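Clostdale Hand-Held Gripper Kit: Planning and Purchasing

Product code 1260. Page updated January 26, 2026.

The Clostdale kit is a two-handed recording set for manipulation work at a table or bench. One operator wears the harness and holds a gripper in each hand. Most buyers order it for a small room with one or two operators and add stations later. This page covers what is in the kit, what the room needs, and what to put in the budget besides the kit.

What is in the kit

Left and right hand-held grippers
Marker cubes, one per gripper, fitted at the factory
Shoulder harness, adjustable, one size
Wrist straps, pair
Head camera and mount
Charging base with two bays
Carrying case
Spare jaw pads, two pairs

Storage cards are not included. The Hegazy dock, which copies recordings to a local drive while the grippers charge, is sold separately under code 483.

Who orders it

Labs and product teams that need recordings of ordinary hand tasks, and that would like to collect them before paying for an arm. The kit is also bought by groups that already own an arm and find that booking time on it holds everything else up. If you need force readings at the fingertips, look at the Flarketti series instead. The jaws on this kit report opening width only.

Choosing a room

A spare meeting room or a corner of an open office is enough for one station. Allow clear floor on all sides of the table so the operator can sit, stand and change sides. A round table works well for seated tasks and a rectangular one is easier to mark out in zones. Matte tops are preferred.

Glass partitions are acceptable. Close the blinds on any glass the cameras will face, and check for ceiling light reflections before a long session. Lighting should stay the same from the first recording of the day to the last. Ordinary office ceiling fixtures are bright enough.

Keep a second surface within reach for parking a gripper between takes. A desk is fine. Park it with the marker cube clear of the desk edge, where it is easy to knock. 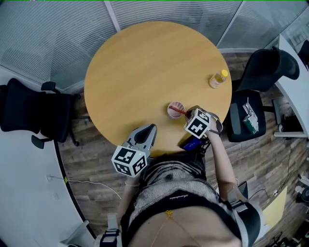
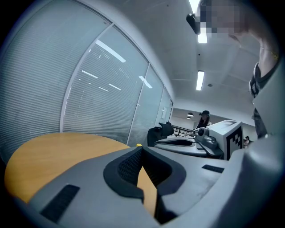 Grippers in use at a round table in an office with blinds behind the glass.

Task objects

Budget for these separately. Small household items cover most first projects: cups, bottles, lids, straws, packets. Buy several of each in different colors and keep a written list of what was used in which session. Very small or thin items are possible but take more operator practice. Clear plastic is harder to track than solid colors, so plan extra takes if your task depends on it.

Liquids are allowed near the grippers in closed containers only. The housings are not sealed, and spill damage is outside the warranty.

Budget lines people miss

Storage. Two grippers and a head camera fill a drive quickly. Decide how long you will keep raw files before you size it.

Operator hours. Setup and calibration come out of the same shift as recording. A new operator should have a full practice day that is not counted toward your totals.

Review time. Someone has to go through the takes and mark the bad ones. If other staff share the room, include time for blurring faces and screens, and get written consent before the first session.

Jaw pads. They wear with use. Replacement pads are code 341 and come in packs of four.

Chairs and tables. Chairs with fixed armrests can catch the operator's elbows at a low table. Try the one you have before buying another.

One station or two

Two operators can share a room if their tables are far enough apart that neither reaches into the other's space. Each station needs its own charging base. Marker cubes are printed in numbered sets, so tell us when ordering that the kits will be used together and we will ship sets that do not repeat. Kits bought at different times can be matched by sending us the numbers on the existing cubes.

Ordering and lead time

Kits ship from our Kukgate warehouse. Single kits are normally in stock. For orders of five or more, ask for a delivery date before you commit to a start date with your operators. Orders to be delivered in July should be placed early, as the warehouse closes for part of that month for stocktaking.

Quotes are valid for 30 days. Purchase orders are accepted from universities and registered companies. Please include a contact for delivery and a separate one for invoices.

Warranty

One year on grippers, charging base and head camera. Straps, harness and jaw pads are treated as wearing parts and are covered for 90 days. Keep the carrying case, as returns in other packaging are not accepted.

Related items

Hegazy copy and charge dock, code 483
Replacement jaw pads, pack of four, code 341
Flarketti force-sensing grippers
Extra shoulder harness
Marker cube, replacement, state number when ordering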